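Wasico publishes laundry room guidance for furnished lets

Plivcombe, 18 September 2023 — Wasico, the property fittings and maintenance firm, has published new guidance on the layout and daily use of small laundry rooms in furnished rental homes. The document is titled the Katona Laundry Note. It covers the space in front of a front-loading washing machine, the condition of the door and hinge, the choice of basket and the handling of coloured and knitted items between basket and drum.

The note replaces a shorter sheet issued in February, which dealt only with plumbing connections. Tenants and letting agents had asked for material on the use of the room itself, and the section on fittings has been rewritten to match. It is intended for landlords, inventory clerks and tenants, and assumes no trade knowledge.

Door and hinge

A front-loading machine needs clear floor for the full swing of its door. The note asks installers to record the swing on the room plan before any shelf, rail or cupboard is fixed. Where the machine stands close to a side wall, the door should open far enough for a basket to be placed directly below the drum opening without touching the glass.

The door is the part of the machine most often leaned on, and the hinge carries the load. The note sets out a visual check for each change of tenancy. With the door open, the clerk looks at the upper and lower hinge brackets, the screws in the door frame and the inner lip of the glass bowl. Play in the hinge is tested by lifting the door lightly at its outer edge. Any movement is entered in the inventory and the machine is taken out of use until the hinge has been refitted.

Cleaning of the glass is limited to a damp cloth and mild soap. Abrasive pads are excluded, as fine scratches on the bowl hold limescale. After the last wash of the day the door is left ajar.

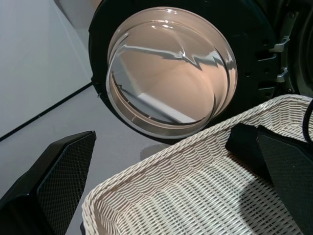
Basket and sorting

Wasico recommends one open basket per machine, kept on the floor and carried to the door when a load is ready. A rectangular basket stands square against a wall and takes up less walking space than a round one of the same volume. Woven types are accepted, provided that the rim is smooth and no strand ends stand out from the inner face. A loose strand will pull a thread in knitwear.

"The basket was missing from our earlier sheet altogether," said Agustina Lagos, technical editor at Wasico. "We had pages on hoses and isolation valves. The complaints we received were about snagged jumpers and colour transfer, and those start before the machine is switched on."

The note advises against filling a basket above its rim. Items hanging over the side are trodden on or caught in the door. Reds and dark blues may share a basket when dry, but are to be separated before washing until each item has been through the machine on its own at least once. Damp items of different colours are not to be left lying against each other — this applies equally to loads waiting to go in and loads just taken out.

Small rooms with pale flooring need one further point of care. A damp dark cloth left on the floor overnight can mark some finishes, and the mark may not lift with ordinary cleaner. The basket should stand on small feet or be moved daily so that the floor beneath it can dry.
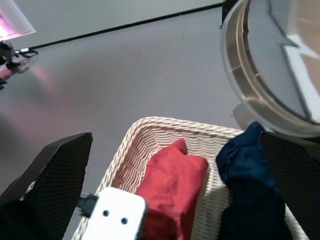 Handling of knitted items

Knitwear is given a section of its own. A wet knit is heavy for its size and stretches under its own weight if lifted by a sleeve or an edge. The note asks the user to gather the whole item into a bunch, support it from below and move it to the basket in one lift. It is then laid flat for drying. Hanging is not recommended for any knit that is still dripping.

Before loading, knitted items are turned inside out and buttons are fastened. They are placed in the drum singly and without packing. The spin speed for knits should not exceed 400 revolutions per minute unless the care label allows more.

"People pull at the first bit of wool they can reach," said Olga Iturra, who wrote the section on fabrics. "If the rest is still caught behind the lip of the drum, the shoulder seam takes the strain. Collect it all first, then lift."
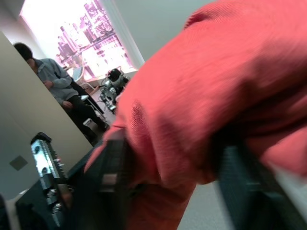 Red knitted fabric held in a bunch and supported from below.

Trial and availability

A draft of the note was tested in 84 furnished homes managed by Nimasach, the letting agency. Tenants received a printed copy and inventory clerks used the hinge check at each change of tenancy. Comments from the trial led to 2 changes: the hinge check was moved to the front of the document, and the drying advice for knits was separated from the general drying table.

The final version runs to 20 pages and includes a blank room plan, the inventory check form and a single-sheet summary for display inside a cupboard door. It is free to landlords and tenants. Printed copies can be ordered through the Wasico office in Plivcombe, and agents who hold the February sheet are asked to withdraw it.

The note does not cover tumble dryers, combined washer-dryers or machines in shared laundries. A supplement on shared laundries is in preparation.

Notes to editors

Wasico supplies and maintains fittings for rented homes. Requests for review copies and technical queries should be marked for the attention of Agustina Lagos. Questions on fabrics and care labels will be passed to Olga Iturra.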